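The slow hands behind the quick machine

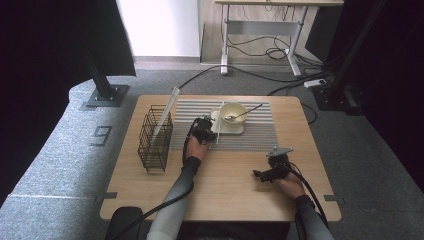
Photo: Fraser Laing / Jirngate

By Angus Lockyer

When I tell people that I work with robots, they imagine that I write clever code. Most days I do not. Most days I sit at a table, I hold one gripper in each hand, and I move plates, bowls and spoons. Then I put them back and I do it again.

I came to Jirngate in September, and before that I was a teacher of mathematics in another country. I mention this so the reader will understand my opinion. I think that our field speaks too much about how many examples it has and too little about how each example was made.

Last month my group finished a set of 487 recordings of laying and clearing a small table. In the report there is one line for this number. It does not say that in 30 of them I was tired and took the bowl by a bad place on the rim, and corrected my hold in the air. A learning system does not know which part of this was my intention and which part was my mistake. It takes both with the same respect.

Fraser, who checks the recordings, wanted to remove all of these. I did not agree with him, and we argued for a whole Sunday by telephone. He said that a wrong movement teaches a wrong movement. I said that a machine which has seen only perfect hands will not know what to do when the spoon slides. In the end we kept those where I recovered well and we deleted the others. I still believe we deleted too many.

There is another matter, which is habit. After an hour with the same placemat and the same bowl, my arms choose one path and they stay on it. I feel quick and skilful, and the recordings look beautiful. But they are nearly the same recording. A colleague who is new and a little clumsy gives us more in one morning than I give in two days. For this reason I now ask that a person works up to 6 sets and then changes the task or goes to drink tea. Some managers do not like this, as the number in the report grows more slowly.

I have also heard it said that this is simple work and anybody can do it. Please try it. With the grippers you do not have your fingertips, and a spoon which leans in a bowl becomes a serious problem. You must think about which hand goes first and where the other one should wait. My mother lays a table without looking at it. I needed a week before I could do it in this manner without stopping to think.

So I would like to ask for something modest. When we publish a set of examples, let us write who made them, how many hours they worked without a pause, and what they were told to do when something went wrong. Our own set had only 4 pairs of hands in it, and mine were too often among them. A reader should be able to learn this without sending me a letter.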